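Search stories
Type a word or title
Go

The White Table
24 October 2026
By the fiction desk

The night before the move to Udness I could not sleep for happiness. I was fifty-three, I had rented the same two rooms in Wolgate since college, and now I was going to have a house with a pantry! A real pantry, with a door, and a little window over the flour shelf.

I should have been packing. I went down to the Kokkinos building instead, where the lights stay on late and you can sit with a coffee and look at the long white table. I had been going since May. I loved that table. I loved the gray wall behind it, as smooth as a new sheet of paper, and I loved how much room there was for a thing to be put down and picked up again.

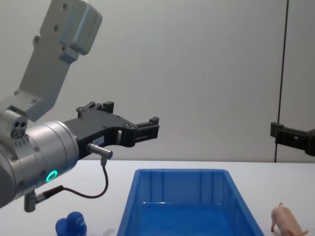
The Blue Tray

My grandmother kept a blue tray on her kitchen counter in Clakden, and everything small in the house ended up in it sooner or later. Buttons, a thimble, foreign coins, one earring, the key to a clock we had sold. When I was six she let me tip it out on the bed and sort it, and I still think that was the best afternoon of my life. I made a pile for round things and a pile for shiny things, and then of course there were things both round and shiny, and I ran to ask her what to do. She said to start a third pile. I was thrilled – a third pile! You could simply start one!

I have owned 1,000 trays and boxes and jars since then, or it feels that way, and none was as good as hers. Too deep, mostly. A deep tray swallows what you give it. A shallow one holds a thing up for you to see.

So I sat there with my coffee going cold and my whole heart went out to the one on the table. It was bright blue, shallow, with a rolled rim, and one small orange-brown thing was standing in it all by itself.
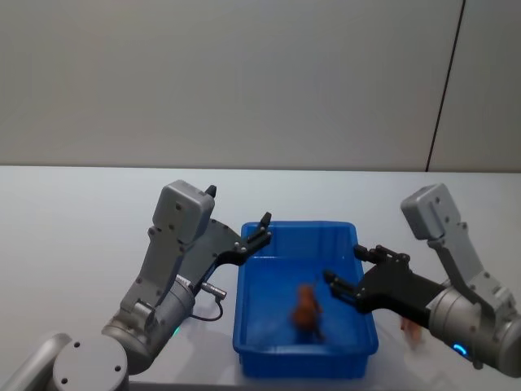

I could have watched until morning. What was it, that little thing? A toy, maybe, or a piece of make-believe food. It didn't matter. It had a place, and the place was blue, and there was room beside it for whatever came next.

I walked home up the hill, all 233 steps of it, and started on the kitchen at midnight. I wrapped the cups in dish towels. I put the spoons in the kettle and the kettle in the soup pot, and it all fit, it fit beautifully, and I laughed out loud in the empty hallway. Last of all I tipped the junk drawer out on the bed. Rubber bands, candle stubs, a marble, a brass hook I had been hunting for since spring.

I made a pile for round things and sat down beside it to begin.

We use cookies to remember your reading settings. Accept | Manage choices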